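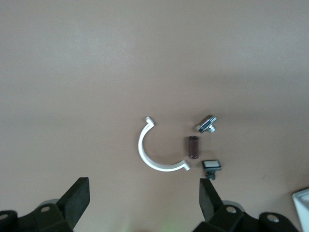 Jikorel has released Gethin, a revised range of cable and conduit fixings for light commercial and residential fit-outs. The range replaces the company's earlier Dernen series, which will remain available to existing account holders until stock is exhausted. Its basic component is a white plastic clip formed as a smooth semicircular arc, with a short flat tab bent outward at each end. The band is of even width throughout. Clips in the range are moulded in one piece and are intended for surface-run cable and small-bore conduit on masonry, plasterboard and timber substrates.

Gethin is supplied in five nominal sizes. The largest accepts conduit up to 55 mm in outside diameter. Fixing centres have been standardised across adjacent sizes so that a clip can be exchanged for the next size up without redrilling, provided the original plug is sound.

The principal change from Dernen is in the polymer. The earlier material was prone to stress whitening at the inside radius where installers overtightened the fixing screw. The new compound has a higher elongation at yield and is UV-stabilised for use under eaves and in unsealed roof spaces. It is not rated for continuous direct sunlight, and metal saddles should be specified for exposed north-facing walls.

"Most of the returns we analysed under Dernen were tightening failures," said Mariama Dankwa, technical manager at Jikorel. "The revised tab section tolerates a wider torque range, but we still recommend a clutch setting of 4 or lower on cordless drivers."

Recommended spacing for horizontal runs has been reduced in the two smallest sizes to limit sag in lightly loaded cable. Full spacing tables, including values for vertical runs and changes of direction, are in the installation guide. Colour matching is available on bulk orders, with a lead time of six weeks.

Distribution will be handled by Flistier through its trade counters and online catalogue. Ivan Harasym, product coordinator at Flistier, said existing Dernen part numbers would redirect to the nearest Gethin equivalent. "Customers with standing orders should check the substitution list, particularly where a job has been quoted by the carton," he said. "Carton quantities have changed in four of the sizes."

Installation guides and data sheets can be requested from Flistier trade counters.

Released 2022-12-26 by Jikorel.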